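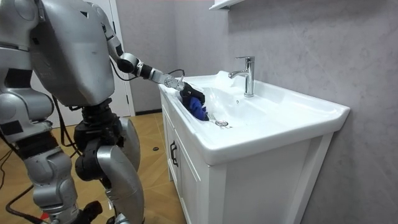
Pádraig Tully wrote: Before we talk about a refund for the basin routine, please separate two things in this ticket. One is the arm stopping with code 134. The other is the quality of the wiping. At the moment they are mixed and I can't tell which one you want us to solve first.

Thank you, Pádraig. I will try to separate them. I write everything again from the beginning, so that your colleagues don't need to read the older messages.

Ticket subject: Ellard bathroom package, basin wiping stops and leaves marks
Status: Open, waiting for customer
Product: Ellard bathroom package on trial, build 448
Customer site: Mistorport, test bathroom
Priority: Normal

What we have
We are testing the package for Kinholm, who want to offer it in their serviced flats. The trial period ends in April. The task is the simple one from your list: hold a cloth, wipe the inside of the washbasin, wipe the rim, put the cloth down. Our basin is white ceramic, on a white cabinet with doors, with a single-lever tap at the back. I chose the profile "basin, deep, tap at rear" in the set-up menu. I did not change any values in it.

Problem A: code 134
The arm goes into the basin correctly and begins to wipe. When the path comes to the drain, the arm sometimes stops and the panel shows 134. In the manual, 134 is explained only as "contact not expected". After I confirm on the panel, the routine does not continue from the same point but starts again at the left rim. If the code comes a second time, the routine ends and the robot goes back to the waiting posture with the cloth in the gripper.

I have noticed that it happens more often if the cloth is folded thick. With a thin cloth it is rare, but I would not say it is solved.

Problem B: marks remain
When there is no code, the routine finishes and reports "complete". For the left side of the basin I am satisfied. On the right side of the drain the result is different from run to run. It looks to me as if the path is planned for a smaller bowl than ours, but this is only my opinion.

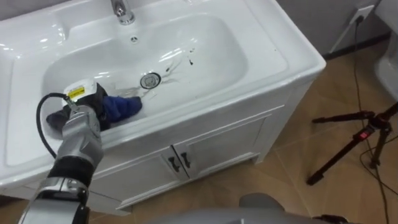
Attachment 2. Cloth at the front left of the basin, dark marks to the right of the drain.

What I have tried already
Restarted the controller and loaded the profile again. No change.
Measured the basin again with the set-up tool. The tool accepted the result, the path looked the same on the panel.
Moved the starting position of the robot a little to the right. The right side was better, but then the rim at the left was not reached.
Reduced the pressing force by one step. Fewer stops with 134, but also weaker wiping.
Returned the force to the original value, so the settings are now as delivered.

Reply from Pádraig Tully, 10:40
Thanks, much clearer. On A: please set the contact delay to 2 in the advanced menu and leave the force as it is. The drain ring stands a little proud on some basins and the default is too nervous for it. On B: your profile expects a bowl with straight sides. If yours is rounder than that, the path will turn back too early on one side. Try "basin, oval" and run the measuring tool again after you switch, not before. The old measurement is not carried over.

Reply from customer, 14:15
I made both changes in this order: profile, measuring, contact delay. The path on the panel now goes further to the right. In the runs since lunch there was no 134, also with the thick cloth. I don't want to close the ticket after one afternoon.

I have three questions which remain.

1. Your brochure says the package is made for 1,000 wiping cycles between services. Does a run that was stopped by a code count as a cycle? The counter on the panel seems to go up in both cases.

2. Can the routine continue from the point where it stopped? For Kinholm this is important, their staff will not stand beside it to press the button.

3. My colleague Fahy asks if the word "complete" means that the basin was checked, or only that the path was finished. We had understood the first from the sales meeting, and we would like to have the answer in writing.

Reply from Pádraig Tully, 15:05
1. Yes, it counts, the counter follows the arm and doesn't look at the result. 2. Not in build 448. It is requested, I have no month for it. 3. Only that the path was finished. There is no check of the surface in this package. I will ask sales to correct how they present it and send you the written answer separately.

Reply from customer, 15:30
Understood. Answer 3 changes our report to Kinholm, so please send it soon. I keep the ticket open and will add the log files when the next set of runs is finished.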